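Practice Kitchen: what we got out of a simulated arm before building a real one
Project report, shared workshop module

Our group wanted to build a cup-clearing arm for the kitchen corner of the Cundness workshop. The plan we inherited, under the name Zakaria, said to rehearse everything in simulation first and buy parts later. I argued against this from the start and was outvoted. What follows is my account of the simulation stage, and I have tried to be fair to it.

The setup ran on a desktop PC at the back of the workshop. We loaded a ready-made kitchen, put a Franka Emika arm at the counter and gave it one job: pick up a paper cup and set it down somewhere else. Each attempt started from a saved layout with the arm already reaching over the granite.
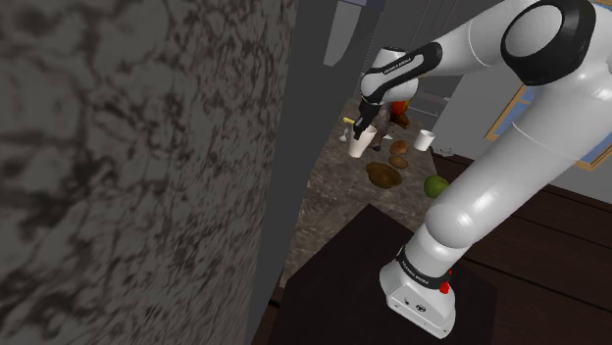

Petro Dmytriv thought I was being too hard on the method when he read the draft of this section. A simulated arm can knock over as many cups as it likes, he wrote in the margin, and no one has to mop the floor or buy a new gripper finger, so even a poor rehearsal is cheap.

Cheap in parts, yes. It was not cheap in time. We spent 14 evenings on the kitchen before the first logged run, mostly on friction values that we copied from a forum and then changed by feel. I can't say our final values are right. They are the ones that stopped the cup from sliding around on its own.

We logged 209 runs. A run counted as a success if the cup ended upright in the target area, and 36 did. The project plan had called for the arm to be "reliable" by this stage without saying what that meant, which I raised on the first Wednesday and which is still in my notes as an open question.

The failures were more useful to me than the successes. Approaching from directly above mostly worked if the cup was standing. A cup on its side was another matter, as our planner had been given one grasp and tried to use it for everything. The view from close to the gripper was some help in working out why – the fingers and their linkage take up so much of it that a small error in position is hard to judge.
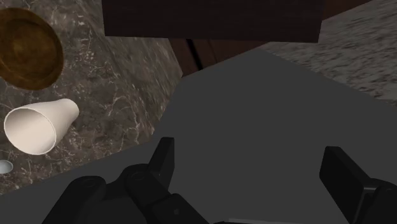 We therefore added a second grasp for tipped cups, with the wrist turned to match the direction of the cup. It needed a good estimate of that direction, and our estimate came straight from the simulator, which knows where every object is. A real camera in a real kitchen will not know. I think this is the weakest point in the whole project, and two of my teammates disagree.

On the build side, we have the Prumel base plate drilled and 3 joints of our own small arm printed. They wobble. The simulated arm is a much better machine than anything we can make in the workshop, so I doubt the motion settings will carry over. The grasp logic might – we will test it on the Cindeck controller once the wiring is finished, beginning with a standing cup and no other objects on the table.

My recommendation to next term's group is to get one real joint moving before opening the simulator. The logs and the layout files are on the shared drive, in the folder with the July backup.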